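Search projects Search
Home | Courses | Project Reports | Staff | Contact

Small Parts Bench Layout: Rack, Tray and Organizer Placement
Student project report, Workshop Practice II
Authors: Maricruz Manríquez, Achilleas Tsoukalas
Supervisor: Lorcan Hayes

1. Background

The Salness bench is shared by four project groups. Each group stores its own parts and sets up its own work area at the start of a session. In September the bench had no fixed layout. Groups reported lost screws, parts mixed between projects, and long setup times. The supervisor asked us to propose a layout that one person can set up from memory and that leaves nothing on the bench which does not belong to the current task.

The work was limited to three storage items: an open rack with metal rods, a shallow cardboard box, and a small organizer case with compartments. Larger tools stay in the wall cabinet and were not considered.

2. Requirements

The following were agreed with the other groups before any layout was tried.

2.1 The three items must fit on one cloth without overlapping the edge of the bench.
2.2 Flat pieces must stand upright and separate while they wait.
2.3 Finished or rejected pieces must have one place to go, with walls high enough to stop them from sliding out.
2.4 Screws, pins and washers must stay under a lid when not in use.
2.5 No part of the layout may be fixed to the bench.

Budget was set at zero. All items were taken from the Wommont storeroom or from packaging that was going to be thrown out.

3. Work surface

The bench top is scratched and light in color, and small metal parts are hard to find on it. We compared three covers: the bare top, a sheet of white paper, and black cloth. Paper moved whenever a heavy item was pushed across it. Black cloth stayed in place and stopped round parts from rolling, but dark washers are difficult to see on it. We accepted this, as most of the washers in the Hondeo kits are bright.

The cloth should be pulled flat before anything is put down. A fold under the rack makes it rock.

4. Layouts tried

4.1 Layout A, items in a line with gaps. The rack was at the left, the box in the middle and the organizer at the right, with a hand's width between each. Setup was easy. Pieces were dropped in the gaps, mainly when moving from rack to box.

4.2 Layout B, organizer in front. The organizer was placed nearest to the worker. Access to screws was good, but the open lid blocked the front of the rack and had to be closed each time a flat piece was taken out.

4.3 Layout C, rack and box together, organizer behind. The box is pushed up to the right side of the rack so that almost no gap remains. The organizer goes behind the left part of the rack, on the wall side. The reach to the organizer is longer than in Layout B. Screws are only needed at the start and end of a task, so the longer reach was judged acceptable.

5. Test

Syahrul Govindasamy and Martim Ramalho, who had not taken part in the design, carried out the same sorting task with each layout. The task used 46 flat pieces and one set of screws. Over all runs, 284 transfers from rack to box were logged. We recorded drops and setup time, and asked both testers for comments.

Layout A had the most drops. Layout B had few drops but was the slowest. Layout C had the fewest drops, and setup took around the same time as Layout A. Both testers disliked the reach to the organizer at first. Martim asked for a taller box wall on the far side. We did not change it, because a tall wall makes flat pieces hard to pick up again.

The number of testers is too small for any statistical claim.

6. Remaining problems

The cardboard box is light and moves if it is bumped when empty. Tape under the base would solve this but conflicts with 2.5. A strip of rubber from the Andreadis scrap bin was suggested and has not been tested.

Left-handed use was not tested. Mirroring the layout should work, with the organizer behind the right part of the rack.

The organizer can be read through its lid when closed, but similar screw lengths are easily confused. Labels on the outside would help. We did not agree on a labeling system with the other groups before the deadline.

7. Recommendation

Layout C should be used on the Salness bench next term, with the cloth stored folded inside the box between sessions. A printed copy of Figure 1 should be kept in the wall cabinet.

Last updated: 14 December 2018
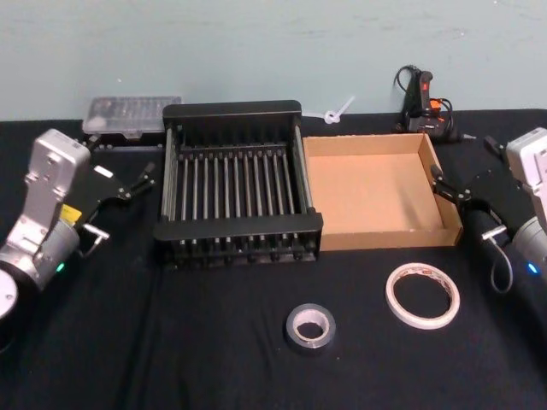 Figure 1. Layout C on black cloth: rack, open cardboard box at its right, organizer case behind.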